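New handling rules for the pick-and-place benches

The revised bench rules take effect in October and cover every Pallovora site that records block-and-box work, including the Galter annex. Most of what changed is in sections 2 and 4. The old sheet can go in the recycling once the new one is on the wall.

Section 2 deals with the work surface. A bench now needs a plain white mat under the task area, laid flat, with any seam smooth enough that a block doesn't catch on it. Two sheets joined together are fine. Only the objects named in the task card belong on the mat while a run is being recorded. Lamps may stay on the table, but their cords must stay clear of the hand's reach.

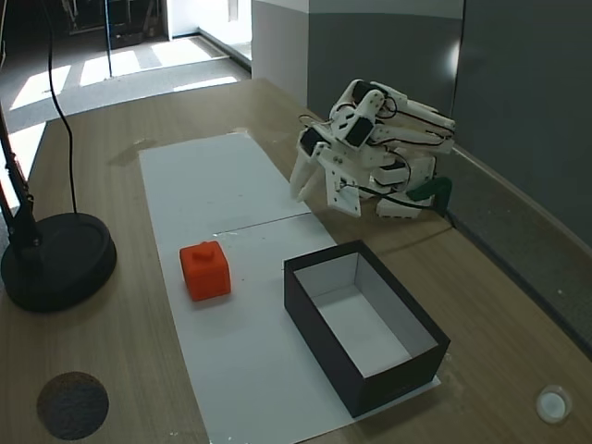 Block and box set out on the mat, with the hand at the far right.

Boxes may be placed at any angle. The earlier rule asked for the long side to be square to the table edge, and that made the runs too much alike. Operators should turn the box between runs and note the change on the log. A full set is still 60 runs, and a set that stops short gets logged as partial — don't top it up the next day from a different setup.

Section 4 is about grip. The limits used to be written for hard plastic parts, and people were applying them to soft ones as well. The new wording asks for the lowest closing force that holds the object through the whole move, tested before the first run of a set. Both fingers should be in contact before the lift starts. If a block slips or turns in the grip, let the run finish and mark it as a slip. Deleted runs have been our biggest record-keeping problem this year, and under the new rules nothing gets deleted at the bench.

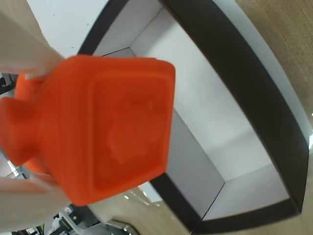 Alfie Hollis wrote in after reading the draft to say the slip rule will help, but that the force test needs a time limit. "On a bad morning you can spend longer on the test than on the set," he said. "Give us three tries, then let us call the bench down and move on." The final text allows 3 tries.

Fingertips are to be checked every 300 grips and replaced at 1,000, or sooner if the surface is torn or has gone shiny. Write the count on the Astuveck sheet when you swap them. Hands with finger cables need a second check at the same time: move each joint through its range with the power off and look for a cable that pulls tight or rubs.

The stop button rule has not changed. One person is within reach of it whenever the motors are on, and that person isn't also the one filling in the log.

Copies of the rules are in the Ghiță folder on the shared drive, along with the new log page. Comments on section 5, which covers storage of recordings, are still open.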